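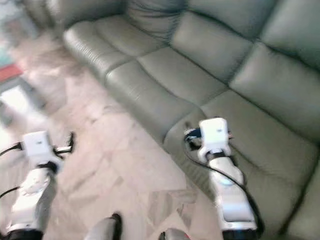

One reader wrote in to say leather sofas don't need looking after, a wipe at Christmas does hers. Well. Each to their own, but we had more post about sofas than anything else last month, so sofas it is again.

## Sofa corner, part two – cushions and pillows

Quick round-up, as the Drekero copy came in late and I have half a page to fill.

Grey-green leather first. Lovely colour, shows every crumb. Run the brush nozzle down between the seat cushions, then between the back ones, then along the pleats at the front of the arm if yours has them. Dust sits in stitching. Soft cloth, barely damp, follow the seam. No kitchen spray!! Had a whole letter about kitchen spray in June and the poor woman's armrest never recovered.

Do the sofa before the floor. Pale tiles are forgiving but the grout isn't, and whatever comes out of the creases goes straight down there.

Then the soft stuff. Throws off, pillows off, give everything a proper shake outdoors if its dry. Fluffy and dotty fabrics hold on to biscuit like nothing else.
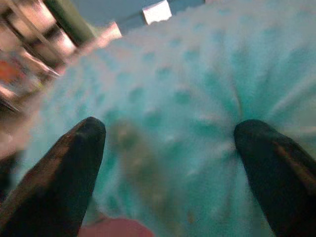 *Turquoise and white, close to. Check the pile before you wash.*

Marks on plush – dab, dont rub. Cold water and a drop of washing-up liquid, white cloth so you can see what's lifting. Leave it ten minutes and go again. Rubbing flattens the pile and then you've got a mark AND a bald bit. Read the label too. Most of the minky sort goes in on a cool wash, no softener, then air dry. Tumble drying makes the dots go stiff, or it did with mine.

Plumping. Hold the pillow at both ends, squeeze in, let go, turn it over, same again. Takes seconds. Flat after that? Wants new filling, or wants to be the dog's.
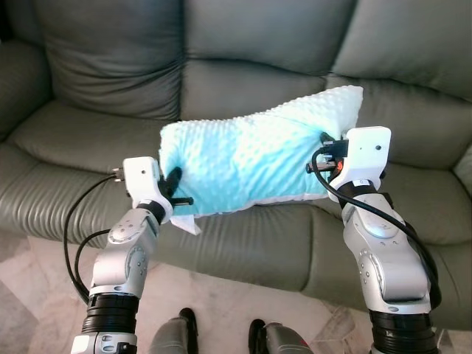

Pale blue on a green sofa is asking for trouble, according to one letter from the Clurine end of the village, and it should be cream or nothing. Disagree completely. A light blue pillow on grey-green leather looks fresh, and cream looks tired by teatime.

Put them back last, dotty side out if there's a plain white back. Two at one end is plenty for us, otherwise you spend all evening moving them to sit down.

Filling: the Collero shop has hollowfibre in 500 g bags again, by the till, ask if you can't see it. Zips and thread same shelf.

Next time – rugs, and what to do about corners that curl. Letters to the usual box at 42 Dimaculangan Road please, and put SOFA or RUG on the envelope so I can sort them quicker.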